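Ein Dorf im Nebel, gedreht in zwei Jahren

Der Film „Kadelden“ erzählt von einem Dorf, das einem Stausee weichen soll, und von einer Landvermesserin, die dort die letzten Höfe aufnimmt. Seit März ist er online zu sehen. Der Kinostart war zweimal verschoben worden, dann entschied sich die Produktionsfirma Navarro gegen weiteres Warten.

12. April 2021

Die Handlung ist schnell umrissen. Die Vermesserin kommt mit einem Koffer und einer Liste an. Auf der Liste stehen 14 Häuser, und in jedem muss eine Unterschrift geleistet werden. Manche unterschreiben sofort und fragen nach dem Geld. Andere bitten sie in die Küche und reden über das Wetter. Ein Haus öffnet gar nicht, und um dieses Haus dreht sich die zweite Hälfte.

Das klingt nach einem Heimatdrama, der Film ist aber eher ein langsamer Krimi. Früh wird klar, dass die Behörde in Otdale mit falschen Karten arbeitet. Ein Feldweg ist eingezeichnet, den es nicht gibt, und eine Mühle fehlt. Die Vermesserin meldet den Fehler und bekommt keine Antwort. Von da an führt sie zwei Notizbücher, eines für die Behörde und eines für sich.

Gedreht wurde an zwei Orten. Die Außenaufnahmen entstanden in einem Tal, in dem an vielen Morgen dichter Nebel liegt, die Innenräume wurden in einer alten Lagerhalle gebaut. Der Unterschied fällt auf. Draußen ist die Kamera ständig in Bewegung, drinnen steht sie still und bleibt lange auf Händen, Papieren und Türklinken. 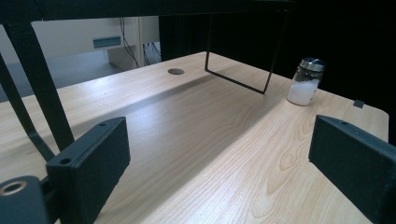
Mit 218 Minuten ist der Film sehr lang. Navarro hat ihn deshalb in zwei Teilen veröffentlicht, die sich einzeln abrufen lassen. Der erste endet mit einer Gemeindeversammlung, für die bis zu 200 Statisten im Saal waren. Die Szene dauert fast eine halbe Stunde und ist die beste des Films. Niemand hält eine große Rede. Es geht um Entschädigungen, um den Friedhof und um die Frage, wer die Kirchenglocke bekommt.

Schwächer ist der zweite Teil. Das verschlossene Haus gehört, wie man erfährt, der Baufirma Darkero, die auch den Staudamm errichten soll. Das wird in mehreren Gesprächen erklärt, die sich stark ähneln. Hier hätte der Schnitt strenger sein dürfen. Auch die Musik drängt sich jetzt stärker vor, vor allem ein Cellothema, das bei jedem Gang zum Ufer wiederkehrt.

Trotzdem lohnt es sich, bis zum Ende dabeizubleiben. Die letzte Messung am Hang ist ohne Dialog gedreht, man hört nur Wind und das Klappen des Stativs. Danach packt die Vermesserin zusammen und legt eines der beiden Notizbücher auf eine Mauer. Welches es ist, zeigt der Film nicht.

Beide Teile sind in der Originalfassung und mit deutschen Untertiteln verfügbar. Eine Kinofassung ist laut Navarro in Arbeit, sie soll deutlich kürzer ausfallen.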